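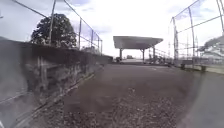
*The lane by the retaining wall, looking toward the shelter.*

2021-07-24

Back on the lane again. I have now spent more of this summer between two chain-link fences than most zoo animals, and they get fed on a schedule.

The job is still to collect drives for the path follower. I steer, the machine records what it sees and what my thumbs do, and later on the model is supposed to work out that the one has something to do with the other. We call this teaching. So far it has mostly learned my bad habits. In June I had a way of drifting left whenever I got bored, and when we trained on those runs the Irow drifted left too, with great confidence, as if it had thought of it first.

Today's list said 12 full runs, wall end to shelter, with no stops. I got nine. Two were thrown out for gravel, which makes the front wheels chatter so badly that the steering log looks like a seismograph. One I threw out myself for looking at my phone. I wrote "operator error" in the sheet and felt very grown up.

The trouble spot is still the foot of the wall. There is a dark channel all along it, dead straight, and to the model a dead straight dark line is the best news in the world. It wants to follow it. It would marry it. Plistetti thinks we can fix this with more examples of the machine starting too close to the wall and being steered back out, so the afternoon went on those: park it crooked, start recording, recover, stop, carry it back, park it crooked some other way. I did 40. My lower back would like to know if a learning system can be taught to carry itself.

Sky was white with a bit of blue in it, so hardly any shadows. Good for me, bad for the set. We now have 546 clips and far too many of them look like the inside of a milk carton. Garnton asked for "variety of lighting" in the last email, and I will pass that along to the weather.

Labeling tonight, or a start on it. I still can't decide if the gravel edge by the curb counts as drivable. On Tuesday's logic (mine) it does, on the guideline sheet it doesn't, and the Kneževič set we borrowed to warm up the model seems to say yes and no in equal amounts - sometimes for what looks to me like the same patch of ground. I have marked mine "unsure" and moved on.

Left to do: rename the afternoon folder, charge both packs, find the other glove. Tomorrow the same lane in the other direction, which I am told will feel completely different.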